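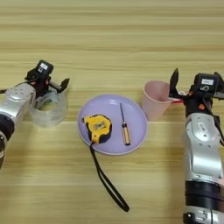 Week 4 handout: rechargeable packs, reading the label, when to replace

Bring this to lab. Covers the first half of the quiz, the second half is chargers and that's a separate sheet.

What's inside a pack
Cells, a protection board, a temperature sensor, a connector. Cells wired in series raise voltage. Cells wired in parallel raise capacity. Most laptop packs do both, so you'll see notation like 3S2P: three in series, two in parallel, six cells total. Nominal voltage for an ordinary lithium-ion cell is 3.6 or 3.7 V depending on who printed the label. Full charge is usually 4.2 V. Don't mix these up on the quiz, people did last year.

mAh vs Wh
mAh alone tells you nothing useful when comparing packs with different voltages. Convert first.
Wh = V x Ah
Worked one: a Wuvia pack, 11.1 V, 4,400 mAh. 11.1 x 4.4 = 48.84 Wh. Label says 49, fine, they round.
Try it yourself: Soltar pack, 14.8 V, 2,200 mAh. Which one stores more? Show the multiplication, not just the answer.

Cycle count
One cycle = 100 percent of rated capacity used, in total. Half today and half tomorrow is one cycle. Plugging in twice isnt two cycles. The Charpentier sheet in your packet rates their pack for 800 cycles down to 80 percent of original capacity. That does not mean it dies at 801. It means expect less run time by then, under the test conditions on page 2 of the sheet. Read the conditions. Temperature especially.

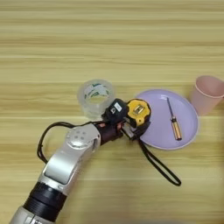 Design capacity, full charge capacity
Two numbers in any battery report. Design = what it was sold as. Full charge = what it holds now, as estimated by the pack's own board.
Health % = full charge / design x 100
Our oldest lab pack, a Cenddale, reports 1,393 mAh full charge against 4,400 design. 1,393 / 4,400 = 31.7 percent. Retire it. We've kept it for the discharge exercise only, do not take it home.

The estimate drifts. If the meter drops from 18 percent straight to off, could be a worn cell, could be the board has lost track. Run the calibration routine in the laptop's manual if there is one, then take the reading again before you order anything.

Replacement checklist
- part number on the OLD pack, not the laptop model alone
- voltage matches what the manual allows
- connector same shape, same pin order
- higher capacity ok if it physically fits (may stick out at the back)
- date code, if you can find one. a pack that sat on a shelf since August has already aged some

"Compatible" on a listing means the seller says it fits. Says nothing about cell quality. Ask for the cell data sheet.

Storage
Partly charged, around half. Cool, dry, out of the laptop if its removable. Check it every few months and top up if low. A pack stored empty can drop under the board's cutoff and then refuse to charge. Do not try to force it.

Swelling
Case bulging, trackpad lifting, lid not closing flat: power down, unplug, stop using it. No pressing, no puncturing, no "one last charge". Tell whoever is running the lab and it goes in the metal bin by the door, then to hazardous waste pick up. Never regular trash. Tape the contacts on any loose pack before it goes to recyling.

For next time: finish the Soltar problem, copy the health reading off your own laptop (design and full charge both), read the charger sheet up to the section on trickle current.

Filed under: Course Handouts, Portable Power, Laptop Repair

Handouts may be copied for class use | Contact the lab desk | Back to top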